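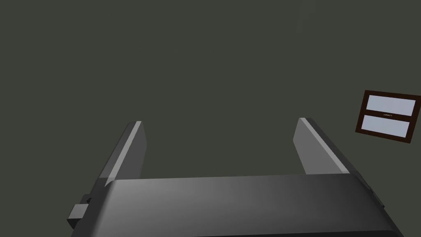
Put them in a dead straight line or don't bother, my sister wrote back this morning, because a scattered bunch looks like somebody dropped them. She had read my notes on the Prundow turbines over breakfast and I could tell she was only half teasing. I love that she cares! We have been going back and forth on this since March and I still think she is wrong about the straight line, at least for a ridge like ours.

September 12, 2022

Up to Prundow again, by the lower track this time, and what a day for it. Clear after the rain, wind steady out of the west, all 8 machines turning at the same easy pace. I had only ever looked at them from the road, where two of them overlap and the blades seem to chop at each other. From the sheep gate they open right out and follow the rise of the hill, and the gap in the middle that bothered me so much falls exactly where the ground dips. I stood there grinning like a kid.

The color works better than I expected too. It's a soft gray with no shine to it, and when a cloud went over, the far towers nearly went away while the near ones stayed crisp. At Clokalholm they are bright white and you can't look at anything else (I still like them, but they shout).

Ate my sandwich by the wall and tried drawing the ridge twice, once with the towers in my sister's straight line and once as they stand. Hers is tidy, I'll give her that. It also makes the hill look like a shelf. I'll mail her both drawings and let her fight it out with the paper.

The Jinditham plans are up at the library until the end of the month. Two layouts, and the second one moves the substation 200 yards down behind the trees, which I am all for - the fence and the boxy little building spoil more views than any blade does. I want to walk that side before I write my comment, and see how it looks from the Amadi footpath, where the hedge is low.

Boots soaked, left heel rubbed raw. Need new laces and a softer pencil.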